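Can a machine do the chores yet?
Speaker notes, Flernstead evening talk, Feb 18, 2026

Running time 45 minutes with questions. Water on the lectern. Slides advance with the right arrow, the clicker does not work in the back half of the hall.

Opening
Start without the title slide. Ask who has a dishwasher at home. Most hands will go up. Then ask who has a machine that fills the dishwasher. Wait for the laugh, then move on. The point is that we have had machines doing housework for a long time, and they do it inside a box. The washing machine never has to find the socks. The dishwasher never has to pick up a plate.

Say what the talk covers: picking things up, putting them where they belong, and what that means for a home and for a small shop floor. Say what it leaves out: driving, care of people, anything outdoors.

What works now
Floor cleaning works, if the floor is clear. Mowing works, if the lawn has an edge. On the shop floor, moving the same part from the same tray to the same fixture has worked for years. Mention the Drotell line, which loads blanks into a press all day and stops if a tray is put in back to front. People from packing will know it, so keep this short.

What the working examples share is that somebody arranged the job first. Trays, fences, marked floors. A bathroom shelf has none of that.

The toothbrush problem
Slow down here. Most people think of heavy lifting as the hard part. Small, light, everyday things are harder. A toothbrush has a thin end and a thicker end, it rolls, and you need to hold it at the right place for the next step. Putting it in a mug means turning it, lining it up with the opening and letting go at the right moment. A child learns this early and never thinks of it again. 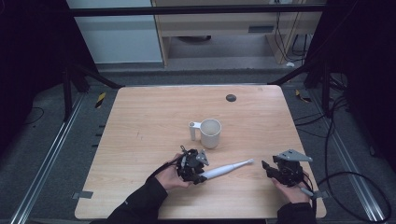

Slide 9. Electric toothbrush held in a hand-held gripper, with an empty mug on the table.

Give the room a moment with the slide. Point out that there are human hands on both grippers, so the judgement is still ours. The fingers are mechanical, the person decides where to close them. Try asking the audience how they would get that brush upright. Usually someone mimes it with a pen, and they will use the other hand to turn it. Two hands matter more than people expect.

Then the numbers from our own bench trial with the Gallardo arm. Same kind of task, a brush into a cup, 70 attempts. It finished 45 of them with the cup in the marked spot. We then moved the cup a hand's width after each go and ran another 70. It finished 26. Do not round these up. If asked, a try counted as finished only if the brush stayed in the cup and the cup stayed standing.

Shop floor
Same lesson, different objects. Trostetti ran a kitting station for us in April, five small parts into a pouch. The rigid parts were fine. The rubber seals stuck together and the arm took two at once. A person feels that straight away. The station is still in use, with the seals done by hand — a fair result and worth saying so.

If time is short, cut the pouch story and go to costs.

Costs
Keep it plain. A machine that gets a chore right most of the time still needs a person nearby to deal with the rest. In a factory that person is already there. At home it is you, and you could have put the toothbrush away yourself.

Questions likely to come up
When can I buy one? I don't give a year. Say that single chores will come before general help.
Will it take jobs in packing? Answer directly: some tasks, yes, the repetitive ones first. Offer to talk afterwards.
Is it safe near children? Not at the speeds we run on the bench.

Leave the contact slide up while people pack away. Hall must be clear before the lights go off at the main switch.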